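What went wrong with our sorting arm

When we started on Guvel, our bin-picking arm, we thought the hard part would be teaching it to find a toy block. Finding blocks was easy! Stopping was the problem, and this part of the report covers the week it wouldn't.

The fault showed up on a Tuesday in November 2023. Guvel had reached down towards the bin, the fingers met the rim, and the arm carried on pushing. Tineke Jansen hit the stop button and we all stood there staring at it. The finger pads were scuffed and the wrist joint had lost its zero position, but no one was near the arm — we keep a taped line on the floor and we were all behind it.

We went through the log that evening, which was great fun (4,000 lines of it). The force sensor had seen the bump straight away. Our program only read the sensor once every 500 milliseconds, though, so the arm kept driving down on an old reading.

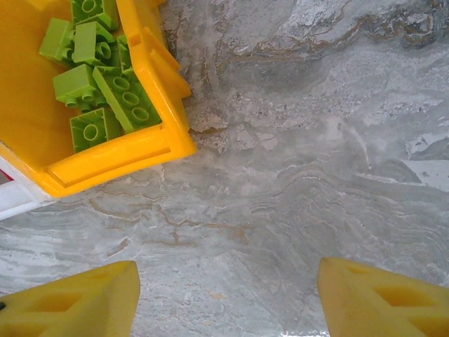
Fig. 3. Wrist camera view of the green blocks in the yellow bin, with the gripper fingers at the bottom.

Our first fix was to slow the arm down. It helped, but it was cheating a bit, so we moved the sensor check into the motor loop, where it now runs every 16 milliseconds. We also set a limit of 20 newtons, and anything above that cuts the drive.

After that we pushed a foam pad under the fingers over and over, and the arm stopped each time — such a good feeling! We still haven't tried it with the heavier gripper from the Pickering lab. That test is planned for January.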